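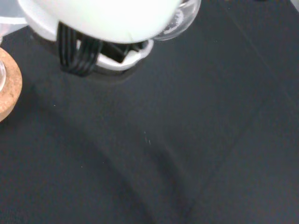

Filling Small Flasks Without the Mess

I make my own bitters and vanilla extract at home, and for the longest time I wore more of it than I bottled. Round little glass vessels are lovely to look at and a total pain to fill! So I set up a proper corner for it, and this is how I do it now.

First, put down a dark cloth. Clear glass shows up so much better on black, and you'll spot a stray drip of anything pale right away.

Next, get yourself a cork ring. Mine came in a box of odds and ends from Wustier (the whole lot cost less than lunch), and I'd buy it again in a heartbeat. Set it flat, sit the vessel in it and give it a gentle nudge. If it rocks, you need a different size ring.

Now pop a small plastic funnel in the neck. Check that the stem goes in easily — don't jam it, or the air can't get out and the liquid just sits there sulking.

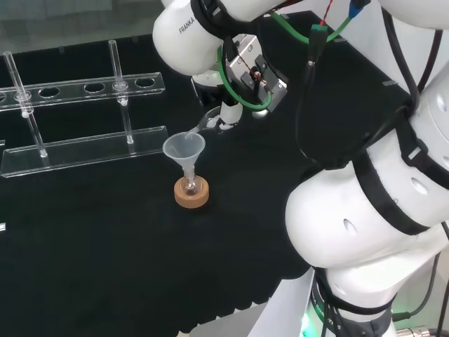 Hold your dropper at a slant, with the tip inside the wide part of the funnel, and squeeze slowly. I let each squeeze drain before I go back for more. For a 90 ml batch I'd pour most of it from a jug and save the dropper for the last bit.

Stand any skinny tubes in a rack while you work, and rinse the funnel before you switch flavors. Orange peel gets into everything.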